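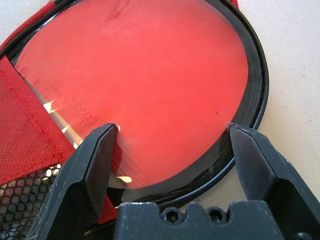

**¿Cada cuánto hay que cambiar las gomas de la pala?**

Juego en un club de barrio, 6 horas a la semana entre entrenamientos y liga. Monté las gomas en diciembre y desde hace un par de semanas noto que los saques cortos me salen planos, sobre todo de revés. Las limpio con agua y una esponja después de jugar. Un compañero me dice que ya están muertas y otro que con eso tiro toda la temporada. ¿Hay alguna forma de saberlo sin comprar unas nuevas para comparar?

— *koseo*

---

Cámbialas y listo. Yo las cambio cuando me acuerdo.

— *trivska*

---

Con ese ritmo, una goma de ataque normal dura unos 8 meses, menos si la sala tiene polvo. Fíjate en la zona donde golpeas más. Si ahí el color está mate y en los bordes todavía brilla, la superficie ha perdido agarre. También puedes apoyar una pelota limpia sobre la goma y hacerla girar apretando un poco: tiene que frenarse enseguida. Si patina, toca cambiar.

Antes de gastar, prueba a limpiarla bien, déjala secar a la sombra y ponle un protector de plástico pegado a la superficie. No la dejes en el coche en verano, el calor estropea la esponja y a veces despega la goma por el mango.

Si solo falla el revés, cambia ese lado y deja el otro.

— *lostik_14*

---

De acuerdo con lo de arriba, menos en lo del agua. La del grifo aquí lleva mucha cal y me dejaba velo. Desde que uso agua destilada no me pasa.

— *cairns*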